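Workshop Tips: What I Learned When the Arm Yanked Its Own Cable

If you keep a robot arm in the workshop for sorting small parts, you probably spend most of your time worrying about the gripper. I sure did. Then one evening in July, a little before 11, mine stopped dead halfway across the table and threw a fault I'd never seen before, and the gripper had nothing to do with it. A cable had snagged on the wrist, pulled tight when the last joint turned, and popped half out of its connector. No fire, no broken fingers (mine or the robot's), but it cost me a connector, most of a weekend and a fair bit of pride.

So here are my cable and table tips, in the order I wish I'd had them.

Leave slack at the joint, and then check it at the far ends of the travel. My loop looked generous with the arm parked. With the wrist turned all the way round it was as tight as a guitar string! Jog the arm slowly, one joint at a time, to every extreme your program uses and watch the loop the whole way.

But don't leave so much that it droops into the work. A big floppy loop will catch on a bin edge, a clamp handle, a tall toy, anything. I had to shorten mine twice before I was happy with it.

Tie the bundle along the straight parts and let it go free over the bends. I used to cinch it right up against the joint because it looked tidy, and that was exactly where the jacket started to wear. Soft hook-and-loop wraps are kinder than zip ties. I get the Flarko ones, a bag of 24, and they come off again without scissors (I nicked a wire with scissors once and I'm still mad about it).

Slow down after any change. Moved a cable? Moved the bin? Run the whole job at 20 percent speed with your hand on the stop button. I skipped this on the night in question. I'd re-routed one wire, it was late, and I pressed go at full speed.

Keep the stop button where your hand already is. Mine was on the pendant, and the pendant was on the floor, behind the table. By the time I'd scrambled round to it the controller had faulted by itself. I've since screwed a Cetow hook to the bench leg at hip height and I'm trying to be good about using it.

Clamp the bin. If a bin slides even a little, the arm starts reaching for a spot that isn't quite there anymore, and it may come down on a wall. A small spring clamp on the rim does the trick. Painter's tape on the tabletop helps too: mark the corners, and when something gets bumped you can put it back in a few seconds.

Power off before you push a connector back in. Off at the wall, then wait. My replacement came from Athanasiadis and I was so eager to try it that I nearly plugged it in live.

Write the fault down before you clear it. I cleared mine straight away and then couldn't remember the number when I went looking it up. Now there's a pad by the bench with the joint, the speed and what I'd touched last.

I check the wraps every 400 cycles now, which for me is a couple of evenings of sorting toys, and so far I've only had to redo one of them. Next on my list is a proper cable sleeve. Zandimik makes one that opens down the side, so I wouldn't have to unplug everything to get it on, and if it fits over the thick cable as well as the thin ones I'll add a note to this page.

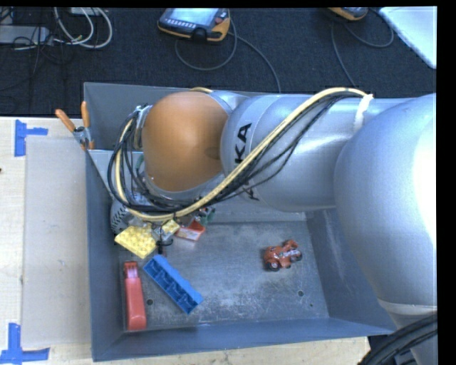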